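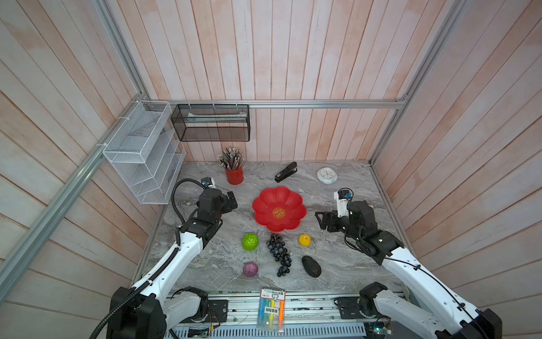
July, 9.40. Storage for the small bench, continued from the page with the coffee ring on it. The complaint from Bivodville was that everything ended up on the tabletop and there was no room to put anything down, so the rule for this round is that paper goes up off the table and only what gets picked up daily stays on it. Paper is up. The white mesh organiser is zip-tied to the diagonal rail at the left rear, and the black mesh basket hangs from the cross beam to the right of it, three ties each. Pencil cup, stapler and clock stay along the back of the table. The red plate with the gold double happiness in the middle has the centre, with the produce in front of it, and that is the bit of table I want to keep usable whatever else changes.

Ties. The bag in the drawer is Tititz, the long ones. They pull up tight on the aluminium but the heads want to sit proud at the front, where they catch a sleeve. Turn the head to the back before the last two clicks. Once it is fully tight it won't turn and you have to cut it off and start again, which I did more than once. Trim with the flush cutters and not with scissors. Scissors leave a spike. Wajid has the scar on his thumb from the last job if anyone needs convincing.

Hung the black basket by its rim first and it tipped forward as soon as there was weight in it. Moved the ties so that they go round the rim wire and the next wire down together. Sits better. It still swings a bit if you knock it from below, reaching for the pencils. Could put a tie at the bottom corner but there's nothing to fix it to except the planks, and I'm not drilling those.

Load check, black basket, on the spare length of beam on the floor stand. Put in 2000 g of washers in a bag and left it over lunch. No slip at the ties. The mesh bellied slightly and came back when the bag was taken out. Put in 4000 g after that. Ties held, but the rim pulled out of shape at the middle and hasn't gone back fully. So paper and envelopes only, nothing like a tape dispenser. I'll write that on the job sheet for Stosside as they will certainly put a tape dispenser in it.

White organiser. Not load checked, same ties. The question with this one is the angle. The rail it's on runs diagonally and the tiers were made to sit against something level, so I spent longer than I wanted shimming with folded card before doing up the last tie. Loose sheets in the top tray are all right. The slanted shelves underneath are fine for thin things that stand up on their own, less good for anything that rolls.

11.15. Rukhsana came through and tried it sitting down. Notes from her, as she said them:
Top tray is a stretch for anyone shorter than her. Lower it if the rail allows.
Pencil cup is too full. You pull one and bring its neighbours with it.
Clock is good where it is. She could read it without turning.
Stapler should be nearer the front or on the other side. She's left-handed so I've put that down as one opinion.
Doesn't mind the pink planks. Had expected to.

On the pencil cup, agreed. Took a handful out afterwards and put them in the drawer with the rulers. If they come back into the cup by next week I'll know who.

Tried lowering the white organiser as far as it will go on the rail. It gains very little height before the bottom shelf comes near the table, and then you can't get a hand under to wipe. Put it back. Told Rukhsana. She says a second basket on the beam in place of the top tray. Possible, there's a length of beam going spare on the right above the clock, but then the back wall starts to look like a stockroom and the customer did ask for it to stay plain.

Tabletop. Grey marble pattern wipes clean with a damp cloth, no marks from the plate being slid about. Tried pencil on it and that came off with a bit of soap. Biro needed the Mengal cleaner and two goes. Don't use the Mengal near the metal edge strips until somebody has tried it on an offcut, it dulled the ones on job 1834 and we paid for those.

Plate. Good size for the job, everything small could live on it, and that's the danger. A plate in the middle of a table fills up with keys and paper clips. Wajid thinks it should be left for fruit and veg only and the clips should have their own dish by the stapler. I'd go along with that if the dish is small. Have asked him to look in the kitchen cupboard before we buy one.

The lobes are a nuisance to dry, water sits in the dips. Stand it on edge on the rack.

14.30. Final positions agreed with Wajid and marked with pencil ticks on the underside of the beam, where they won't show. Organiser stays. Black basket stays, 2 cm further left than I first had it, to clear the pencils. Stapler still under discussion.

To do:
Flush cutters back to the hook, they are on the windowsill.
More long ties, the bag is nearly out.
Replace the bent basket before anything goes to Stosside.
Offcut of edge strip for the Mengal test.
Small dish, Wajid.
Ask Bivodville what size of envelope they use. Anything much wider than the packet in there now will stick out and get knocked.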